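Pekley Bench Arm, two-finger version

The Pekley is a table-mounted arm for light, repeated handling. Darnitz supplies it with a wrist camera and a choice of finger pads. It suits sorting, tray loading and moving small parts between fixed points.

Buyers often ask whether it can do general chores. At present it can do a few, slowly. In our February trial it folded 71 of 100 hand towels to an acceptable standard, and each towel took 2 minutes. Shirts were not attempted.

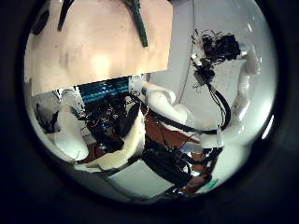 Cables remain the hardest shop-floor item. They bend, catch and hide one another, and the arm must be shown each new layout before it will work unattended – allow 13 demonstrations per task.

Finger pads should be checked every 1,000 cycles. Cenano pads fit without an adapter; Ogbonna pads need the longer screws.

Page updated Friday, June 11, 2021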